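Subject: Re: [shopfloor-list] Black trays on the yellow shelving, and what goes underneath
Date: November 2025
From: Noemí Villalobos 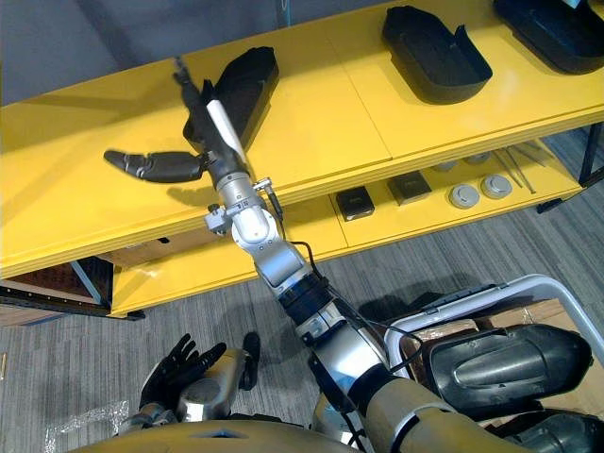
Yellow shelving unit, trays on top, small boxes on the lower shelf.

Replying to everyone, as three people wrote to me separately with nearly the same questions. The original message is quoted in pieces below.

> We are about to order shelving for the small parts room and somebody
> said you had gone over to the long yellow type. Are you happy with it?
> The catalog makes it look like something for a supermarket.

Mostly happy. The top has a glossy surface that comes in panels, and a wet rag takes off whatever gets on it. Our old gray shelves had a rough coating that held on to dust and label glue. The front edge is rounded, and I would pay extra for that alone. On the old ones we were always catching sleeves and the corners of cartons.

The gloss has one drawback. Anything light and smooth will slide on it if you bump the unit. We put a strip of thin rubber mat under the trays at Tamlow and that fixed it, but it looked bad after a month and the edges curled up. At Drullerero we do without and just tell people not to lean on the shelf. Both ways work about as well as each other.

The joints between panels collect grit. Run an old toothbrush along them every couple of weeks.

> How much weight will the top take? We have a lot of fasteners.

I don't know the rated figure and I would not guess at it. Ask the supplier for it in writing before you load it with fasteners. We keep light parts up there and nothing else. The fasteners stayed in the steel drawers, and I see no reason to move them.

> What are the black trays? Ours are the blue stacking bins and
> everybody hates them.

They are plastic, shaped something like a boat, with an open top. We got ours through Mikuš, who had them left over from another order. The ones with the flared lip at the front are the better buy. You can see what is in them from where you stand, and small parts scoop out over the lip with two fingers. The long ones with raised walls hold more and are better for anything that rolls.

Black was a mistake for some parts. Dark screws and rubber washers disappear in the bottom. For those we cut a piece of white card to fit and drop it in. It gets dirty, you throw it out and cut another one. If you can get the same tray in a pale color, do that.

They also don't stack. When they are full they have to sit side by side, so you use more shelf length than you would with your blue bins. Measure your shelf and lay the trays out on the floor first. I didn't, and we ended up sending a carton of them over to Bendar.

> Do you label the trays or the shelf?

We label the shelf. This was argued over for a long time. If the label is on the tray, the tray goes wandering off to somebody's bench and the label goes with it, and the next person finds a gap and doesn't know what belongs there. With the label on the shelf, the gap at least has a name. The count sheet uses the same names in the same order, left to right.

Printed labels on the glossy surface peel at the corners. Clean the spot with alcohol first, let it dry, and press the label down hard. Don't put one across a joint between panels.

> What do you do with the lower shelf? Ours always turns into a dump.

So did ours. It is darker under there and people stop looking at it. What helped was keeping it for small boxed items only, one row deep, with the label side facing out. No loose parts and no open trays. If a box doesn't have a readable label, it gets one before it goes on the shelf. Nothing is allowed behind the front row, even though there is room for it. The dump always started behind the front row.

Dark boxes are hard to tell apart in the shadow. A light label on the box makes a real difference. Somebody suggested a strip light under the top, and we may try one in December, but I am not spending money on it until the shelf has stayed tidy by itself for a while.

> Last one. How many part numbers do you have on the whole thing?

When we moved over we had 2,374 part numbers on the books. After the clear-out it came to just under 2,000, and 367 of those live on the yellow shelving. The rest are in drawers or in the back. The 367 are the ones people reach for every day. Before you buy anything, go through your pick sheets and find your own number. We had 87 part numbers in the front room that had not been touched since the year before, and they were taking up the best places.

A few other things I would do the same way again:

Put the units up empty and leave them for a day or two before filling them. People will walk past and tell you they are in the wrong place, and it's easier to hear that before there is anything on them.

Leave space at the end of each run. Something new always comes in – usually the week after you finish.

Keep the trays a little back from the front edge. Right at the edge they get knocked, and the rounded front gives you less flat surface than you think.

I have the count sheet as a spreadsheet and can send it to anyone who wants a copy. It is plain, with one line per place and a column for the date checked. Write to me off list so we don't fill up everybody's mail.

One question back to the list: has anyone found a tray with a lip like this one and a lid that fits? We have two or three parts that pick up dust, and I would like to cover them without going back to boxes.

Noemí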